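Iolanda Tavares
November 25, 2019

Right, sandwich kits. Someone has decided we can't be trusted to buy bread, and I have questions. Thread.

The box came from Tovari. You get your bits in clear plastic trays, you lift them out, you stack them on bread. The leaflet calls this "assembly". My nan called it lunch.

I put a green cloth down and got the pink plate out, to give it a fair go.
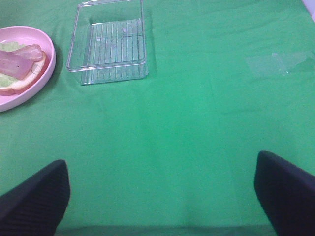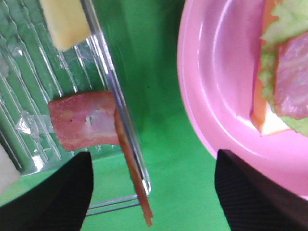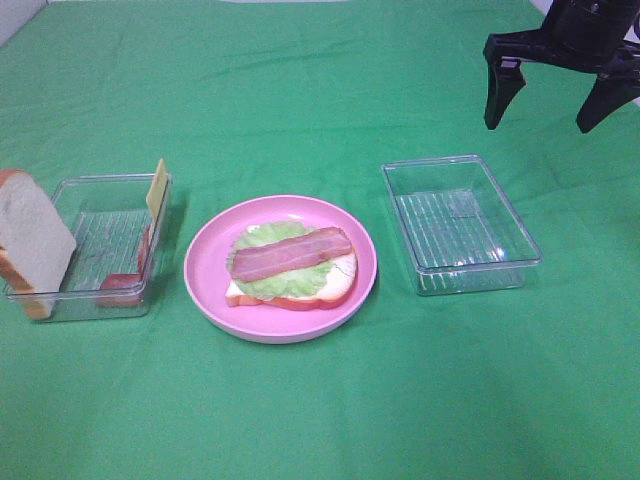
Green cloth and clear plastic in every one, pink plate in all three too.

First gripe: the plastic. Look at the ridges on that tray in the second one. That's a lot of moulding to look after a bit of cheese.

Plus the crinkly film. It clings to the side of the tray and it clings to your fingers. I don't know what it's protecting.

Second gripe: the meat. It's pink and it's a slab. Flat slab on flat bread with a lettuce leaf under it. I could have thought of that.

I'll give them the lettuce. Proper frilly edges, pale green, sticks out past the meat so you know you've got some. Lettuce is where these things usually let you down.

Open-faced, mind. One slice of bread. The leaflet says this is "Nordic". I say it's half a sandwich.

Shalini Khurana asked if it saves time. Saves it from what? You still have to lay it all out and put it back together, and then there are trays to rinse.

And will the council take the trays? The bottom of the box says "recyclable where facilities exist". Well, yes. So is a bus.

They claim 2000 people have signed up already. I'd like to know how many are still signed up by May.

The Negi one I tried before this had the same idea with worse bread, so Tovari wins that, for what it's worth.

Would I buy it again? No. Would I eat it if you put it in front of me on a plate? Obviously yes, it's ham.

Replies are open if anyone has had the cheese one and wants to defend it.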